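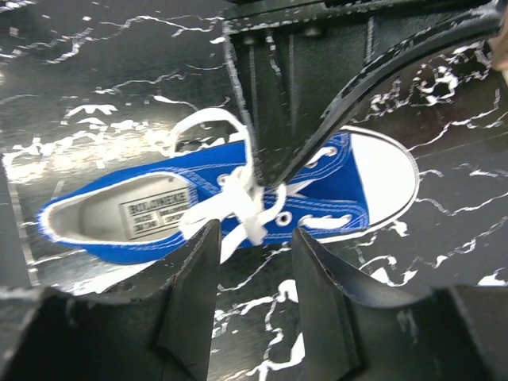 3.2 Equipment planning and budget

Figure 2. View from the wrist camera over a blue canvas shoe with the laces tied in a bow. Gripper fingers at top and bottom.

The budget was fixed before the task list was, which is the wrong way round and explains a good deal of what follows. Shoes were added in October. By then the arms had been ordered through Plallby and the only open lines were fingers, cameras and spares.

Fingers first. Laces are thin, flat and soft, and tend to end up under or between the tips (Figure 2 – knot right beside the upper fingertip, loose end running down over the near side of the shoe). We asked for quotes on narrow fingers from Plallby and Clorkora. Clorkora was cheaper per pair but with a minimum order of 14 pairs, more than we could store let alone use. Plallby would sell singly at 564 pounds a pair, fitting not included. We took 5 pairs and put the rest of that line into spare fasteners and cable.

Cameras. One small unit per wrist, no overhead view budgeted. A fair risk. At close range the fingers take up a lot of the picture and parts of the lace pass out of sight behind them, so a second viewpoint should be costed from the start by anyone planning simliar work. Heffernan mounts were priced at 79 pounds each and we left them out to stay under the ceiling. Would not do so again.

Work surface. Not budgeted at all. We used what was in the room, a glossy black top with white marble veining. White laces on white veins is a hard case for segmentation, and the shine gives bright patches as well. A plain matt sheet costs very little and should be on the list beside the arms – it is the sort of line that gets forgoten when the quotes come in.

Objects. Shoes bought as ordinary stock, no special order. Spare laces were put under consumables, which the finance office queried twice.

Servicing was quoted by Wenach as a yearly contract or per visit. We chose per visit. Costs for both options are compared in Section 3.3, together with delivery times.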